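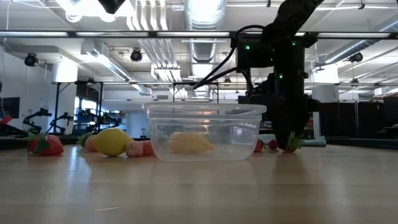
How does a robot learn to put fruit in a box without being given a list of moves?

By watching people do it, many times over, through the arms themselves. An operator guides the task, the computer records the joint positions along with the camera views, and a model is trained to predict the next short stretch of motion. I had read that sentence in a dozen papers before my visit to the Karkside open lab, and it still didn't prepare me for standing next to a table where it happens!

Our group of 25 got there on July 7, 2018, straight off the bus and badly in need of coffee. Manouchehr Ranjbar showed us around. He started with the data: 240 demonstrations of the packing task, which they call Kivum, all recorded by 2 operators taking turns. I had expected thousands. The trick (he drew this on a whiteboard, very fast) is that the model, Grisura, plans a whole chunk of motion at once and then blends overlapping chunks, so one bad guess gets smoothed over before it does much harm.

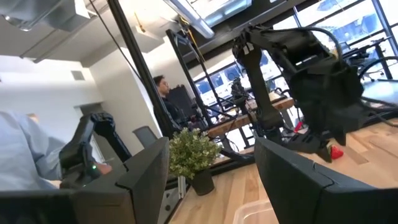
Wouldn't it just memorize where the strawberries go, asked Teresa from the back of the group. Good question, and it got the longest answer of the day. They move the pieces between demonstrations, and they keep some layouts out of training altogether for testing. Early versions did memorize. They reached for spots where fruit used to be, closed on air, and carried nothing very carefully over to the box. I would have paid to see that.

The fix was partly more variety and partly the wrist views, which let the model correct itself during the last bit of the reach.
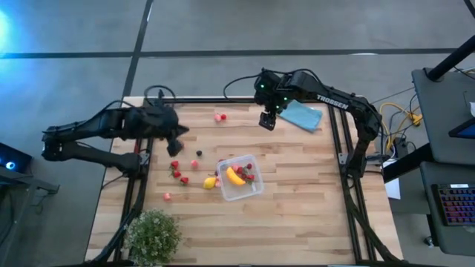
After that we got into failures, my favorite part. The lab logs every attempt, and attempt 2135 has its own printout on the wall, for reasons that took ten minutes to explain and involved a lemon. Round things roll when a finger touches them off center, and a model that has only seen clean grasps has no idea what to do next. So now the operators fumble on purpose and record the recovery too. I love this idea.

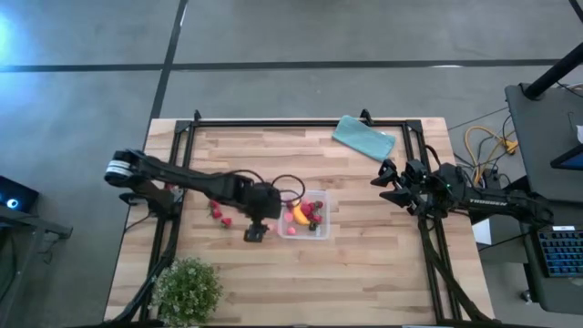 Scoring is harder than I thought. A simple count of fruit in the box hides a lot, so they also note what gets left behind and in what order things were picked. Take a table with the banana and three strawberries in the container and three more strawberries still out on the wood: is that half a success on the berries, or a run that needs more time? They score it both ways and publish both numbers.

The second task, Hầu, is cloth folding, and we only heard a little about it before the bus driver came looking for us. Ranjbar says it should be ready to show in November. I've already signed up.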